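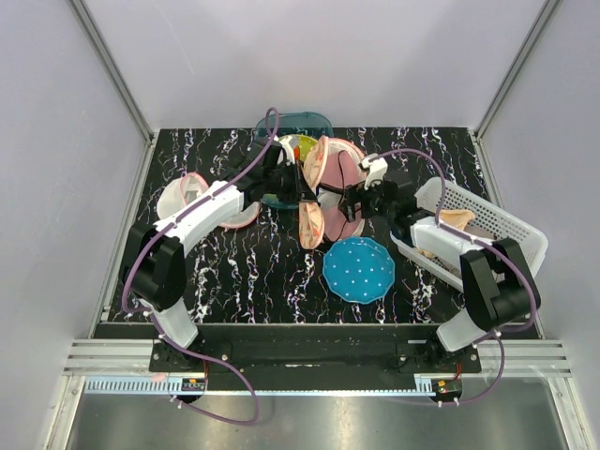 About Bratton Folding Room

We fold things! That's the short version, and it's how most people around Morstead describe us when they send a neighbor our way. The longer version is that we're a small household skills school with one big room upstairs, and we teach people of all ages how to sort, fold, pack and put away the soft stuff that piles up at home: clothes, towels, bedding, fabric baskets, tote bags, the tablecloth you only see in November.

A tabletop, a basket or a bin, something made of cloth. Most of our lessons need very little more than that, and we love how much there is to learn from it.

How we got going

Volker Fuchs started the school after 15 years of running the linen room at a hotel called the Skumitz. He had trained a lot of new people there, and he noticed that the ones who struggled were almost always trying to go too fast with their hands before they'd had a good look at what they were holding. So he got into the habit of starting every new person with one item and a clear table. When he moved to Morstead he began doing the same thing on Saturday-style mornings at the community hall (coffee, folding, more coffee), and the group got too big for the hall's one long table.

We moved to our current place above the old Bitar shoe store one July. The stairs are steep, the windows are huge, and the floor still has the marks where the shoe shelves used to be. We painted everything ourselves and it took far longer than we'd planned.

What we teach

Our main course is called First Folds. It runs for six weeks, 70 minutes a session, and it starts with flat, square things: napkins, hand towels, pillowcases. Then come shirts, pants and socks, then fitted sheets, which get a whole evening to themselves and usually end with somebody cheering.

After that there's Soft Storage, and this is the one we get most excited about. Soft Storage covers all the fabric things that hold other things. Cloth baskets, pouches, drawstring bags, liners, anything with an inside and an outside and a rim that won't stay put. People rarely think of these as something you'd learn to handle, but watch a person try to fold one with one hand while the panels spring back open! We work on finding the rim, settling the panels, and pressing out the air from the base toward the top. You learn it slowly and then one day your hands just do it.

We also run Sort and Bin, a shorter class for families. Everyone brings a load from home and works through it at the table, one piece at a time. Children are very good at this. Our youngest regular is five and has firm opinions about which socks belong together.

A few habits you'll pick up

Start with one thing on the table. The rest of the pile can wait in its basket, and you'll be surprised how much calmer the whole job feels.

Work with both hands, coming in from the left and the right. One holds, the other moves. Most of the muddles we see happen when both hands are moving at once, especially with floppy or padded pieces.

Keep your bin and your basket where they are. If the clean things go in one and the things still to be folded go in the other, leave them in those spots for the whole session. Swapping halfway is how a folded towel gets folded three times.

Learn the edges first. Run your fingers around a seam or a rim before you fold anything. On a piece where the rim is a different color from the panels it's easy, and we like to begin with those.

Stop while it's still fun. Half a basket done well is a good evening.

Our tables

Visitors ask about the tables more than anything else. We like a dark top for teaching, and we're fond of a bit of pattern too, white veins on black for instance. Pale fabric shows up beautifully against it, and you can see a stray corner from across the room. A dusty pink piece on a black top is a lovely thing to work on, and beginners find their folds faster.

The containers are a mixed family. We have 62 of them on the shelves at last count, bins and baskets in whatever shapes and colors people have given us, and we use every one. If you have a spare at home that's still in good shape, bring it by.

Who comes

All sorts! People in their first apartment, grandparents who've moved somewhere with half the closet space, parents with a newborn and a mountain of tiny clothes, people getting the use of their hands back after an injury and wanting something gentle to practice on. We have a couple who met in the fitted sheet class. A good number of our members have been through every course and still turn up for open table, when the room is free for anyone who wants company while they work through their laundry.

Coming by

Open table starts at 10 in the morning and you don't need to book. Classes are kept to 30 people at most, and First Folds fills up early, so put your name on the list downstairs if you want a place in the next round. Bring a load from home or borrow from our shelves. Kids are welcome at everything.

The door is to the left of the old shoe store window. Ring the lower bell, the upper one hasn't worked for ages, and someone will come down to let you in.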